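Two-arm table cell: one gripper drops things after new finger pads
posted by Huiling Fang, October 7, 2021

I look after a small tabletop cell, two arms clamped to one wooden table, printed fingers with the flexible orange pads. I swapped the pads in April and the right arm has sulked ever since. It picks up light stuff fine, then lets go of anything round. I have retightened every screw I can find and a few I probably shouldn't have. Is it the pads, the zero position, or me?

Ambros Baumgartner
Its the pads. Buy new ones

Marlies Koller
Could be the pads, could be you. I'd check the zero first. Power down, close the fingers by hand until they just touch, then power up and redo the zero for that gripper only. If you changed pads and kept the old numbers, the controller believes in a closed position that no longer exists. Mine did, for 263 picks, with great confidence.

Then look at the black grip strip on the inner edge of the pad. If it has started to peel or sits at an angle, press it back or replace it. Wipe it with a damp cloth. No oil, whatever Ambros told you in the other thread.

Last, the cable. It needs a loop with enough slack to let the wrist turn all the way. Too tight and the arm fights its own leash, and you blame the fingers.

My test kit is whatever is rolling around the shop: something round, something long, a cup of green things.

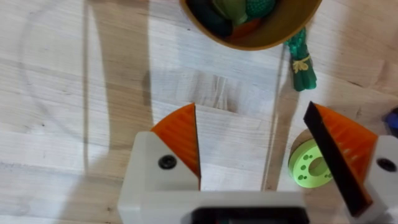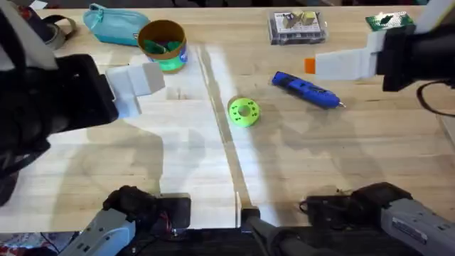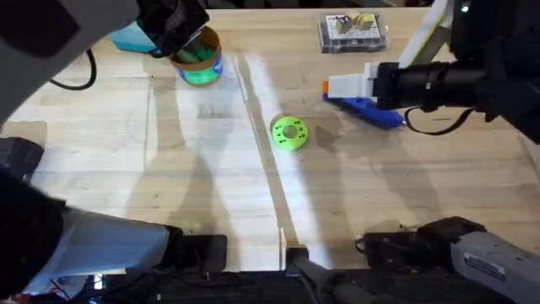

Run 70 slow cycles before you go back to full speed, and write down which object it drops. If it's always the same one, your grip force is set too low for it — 5 minutes in the settings menu. If it's a different one each time, go back to the zero and be more patient than I was.

Also check the table clamps. Everybody forgets the clamps, me included, twice.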